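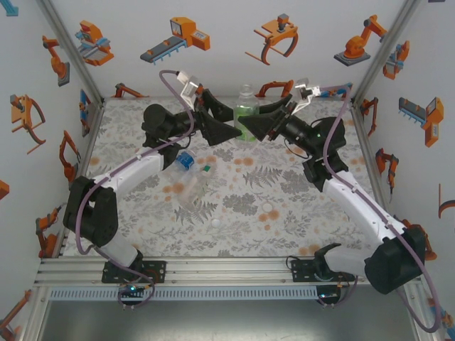
两只夹爪同时扶着一瓶绿色的饮料，桌上还躺着一个蓝盖瓶子。

Clernthorpe 的双臂工作台采购，总算有点准信了！我关注这件事好一阵子，之前每次去问，得到的回答都是“还在比价”。这回他们松了口：先租后买，租的是 Rornow 的一套双臂台子，配 Tolteo 的控制软件，月租约4000元，租期先签到明年春天，到时候再决定要不要整套买下来。

先给没跟上的朋友补两句。Clernthorpe 是做饮料瓶分拣和复检的一家小厂，活儿说起来很琐碎：瓶子从箱子里拿出来，扶正，转一圈看标签，再放回该放的格子。以前全靠手，旺季一到就得临时加人。今年他们把自动化写进了设备预算，目标定得很小，就是先把“拿起来、扶正、给人看标签”这一段交给机器，后面的判断还是人来做。我个人挺喜欢这种胃口不大的计划，之前见过太多一上来就要整条线全换的，方案做得漂漂亮亮，最后卡在付款那一步。

摆在他们桌上的报价有两份。一份来自 Rornow，一份来自 Crabtree。Crabtree 那份我也看了，机械臂本身给的价其实更好看，可是安装、培训、夹爪备件全部另算，翻到附页才看得到（这种附页我建议大家都从后往前读）。Rornow 的总价高一点，但台架、线缆、相机支架都写在同一张单子里，坏了找谁也写得清楚。采购那边跟我说，他们最后比的是一年下来要掏多少钱，单价反倒没怎么吵。

吵得最凶的是什么呢？夹爪！

空塑料瓶和装满的塑料瓶，拿起来完全是两码事。满瓶有分量，空瓶一捏就瘪，外面再包一层会起皱的标签，夹得稍微狠一点，标签就跟着走。所以他们把夹爪指尖当成消耗品来列预算，每个季度留出1000元，专门用来换指尖和贴在指尖上的垫片。我一开始觉得这笔钱写得有点多，后来听他们讲了试用时的情况，觉得也说得过去。真要等磨平了再去走申请，流程走完，旺季也过完了。

还有一个我事先没想到的项目：瓶子。对，就是瓶子本身。他们要准备一批专门拿来练手的样品，透明的、带颜色的、满的、半满的、喝光的，标签新的旧的都要有。这些东西单个不值钱，可是用过几轮就皱了、瘪了，得不停补。早先的预算表里根本没有这一行，大家都觉得从货架上顺手拿几瓶就行，结果月底对账的时候仓库不干了，于是现在单独立了个科目，叫“测试样品”，名字朴素得很。我跟做设备的朋友讲起这事，他们都笑，说自己家也是这么加上去的。

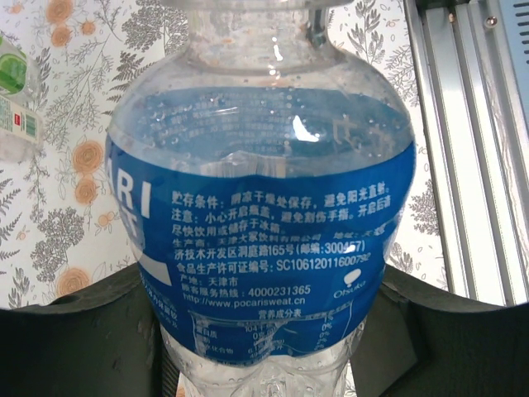
蓝色标签上的小字，贮存条件、产地、服务热线都能读到，皱起来和反光的地方就费劲了。

说到看标签，腕部相机也是这次预算里绕不开的一块。Clernthorpe 最早的想法是只在台子外面装一台固定相机，便宜，好维护，坏了换一个就完事。可固定相机看整张台面没问题，要看清标签上那种密密麻麻的小字就吃力了，夹爪一挡，更是什么都看不着。腕部相机凑得近，字大，但是有它自己的毛病：瓶子是圆的，一次只能看到朝着镜头的那一面，品牌名常常只剩半截，营养成分表被褶子一拱，数字就糊了。所以两种都得要，这就意味着线缆、支架、校准时间全都跟着往上加。

校准时间这一项我要多说几句，因为它特别容易被漏掉。设备清单上写的是相机几台、支架几个，很少有人写“装好以后要花多少工时对准”。Clernthorpe 这次把它单独拎出来，跟安装调试放在一起报，租期内如果换了相机位置，重新校准由 Rornow 来做，费用含在月租里。我看合同草稿的时候特意找了这一条，确实写了，就是字有点小。Crabtree 那边对应的条款是按次收费，去一次算一次，远近还不一样。

软件方面，Tolteo 走的是按台授权，一个工作台一份，不按机械臂数量算。对双臂台子来说这当然划算，不过升级是另一回事：租期内的小版本更新不收钱，大版本要等续签的时候再谈。我问如果中途出了大版本怎么办，对方说可以先用老的，功能不受影响。行吧，这句话我记下了，明年春天再来核对。

再说说场地。很多人做设备预算只算设备，桌子、围挡、电源、灯，通通默认“现场有”。Clernthorpe 这回老老实实走了一遍现场，发现要改的地方不少。台面得铺一层东西，瓶子放下去不至于打滑；周围得有挡板，掉了的瓶子别滚得满地都是；线缆得留够长度，手臂伸出去的时候不能绷着。灯光也得重新弄，透明塑料特别爱反光，瓶肩上一个亮点就能把后面的字盖掉。这些加起来花不了什么大钱，可是每一样都要有人去买、有人去装，排期上得给它们留位置。他们现在的安排是先弄场地，场地验收过了台子再进门。

我觉得最聪明的一招在付款节奏上。首付只付一小部分，台子到位后付一笔，剩下的要等“空瓶、满瓶混着放”这一项跑完试运行再付。验收用的瓶子由厂里来挑，供应商事先不知道是哪些。Rornow 居然也答应了，我还以为这条得磨很久呢！当然，试运行具体要跑多长时间、掉几个瓶子算不合格，这些细则还没公布，采购那边说正在和车间一起定。我催了一下，回答是“下个月吧”。

车间里的态度也挺有意思。原本我以为大家会担心岗位，聊下来发现他们更关心的是谁来管这台东西。夹住了怎么退、相机脏了谁擦、软件弹窗了能不能点“确定”，这些问题比价格问得多多了。所以预算里又加了一笔培训费，车间早晚两个班都要有人学，不能只教白班。培训安排在早上八点半开始，赶在当天出货之前，这样不用停线。要我说这钱花得值，我见过好几台挺好的设备，就是由于只有一个人会用，那人一请假，它就在角落里落灰。

至于明年春天到底买不买，眼下还真没定。采购给我算的账是这样：如果样品补得没那么勤，指尖换得也在预算之内，那买下来比续租便宜；要是消耗超了，就续租半年再看，顺便等等 Tolteo 的大版本。还有一种可能是换供应商，Crabtree 已经放话说愿意重新报一份打包价，把备件和上门费都含进去。有人竞争总归是好事，我反正乐意看他们再往下谈一谈。

想跟着抄作业的朋友，可以先把自己家的表拉出来看看有没有这几行：指尖和垫片、测试样品、相机校准工时、台面和挡板、两个班次的培训。我去翻了翻自己以前帮别人做的一份，样品那行果然没有，校准那行写了个“待定”，一直待定到项目结束。

场地改造预计十二月动工，台子进门的时间还要看 Rornow 的发货安排。验收细则一出来我就再写一条，有问题的话先在评论里留着，我下次去问采购的时候一并带过去。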